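Tomoana Building, Level 2: Floor Coverings and Finishes

Gallery notes compiled by Warrick Hoani, last revised 15th August

The refit of Level 2 replaced the floor covering throughout the open work area and the two meeting rooms. The total area laid was 566 square metres. Derek Hartley prepared the specification and Lachlan Dunstan supervised the laying. The notes on this page cover the selection, subfloor and upkeep of the carpet. Vinyl in the kitchenette and the stair nosings are on a separate page.

Selection
Grey speckled carpet was chosen over plain charcoal after sample boards were left in the corridor for 14 days. Lint and grit showed less on the speckle. Colour matching between cartons was acceptable — one was returned to Fondument for shading. 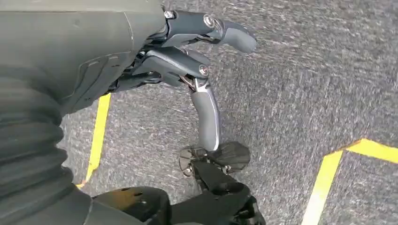
Subfloor preparation took longer than programmed. Old adhesive was ground back and low areas were filled with a levelling compound, then left to cure before the new adhesive was spread. Jovita Tapia checked the level with a straightedge at the doorways and along the window wall. Two areas near the lift lobby were refilled.

Upkeep
Vacuum daily in the work area and every second day in the meeting rooms. Blot spills with a white cloth and plain water. Do not use solvent cleaners near the skirting. Castors on chairs and trolleys should be the soft-tread type.

Spares
Spare stock is held in the Level 2 store, flat and in the original cartons. Record anything taken on the sheet inside the door — include the room number and the carton label. Requests for additional stock go to Raluca Nistor.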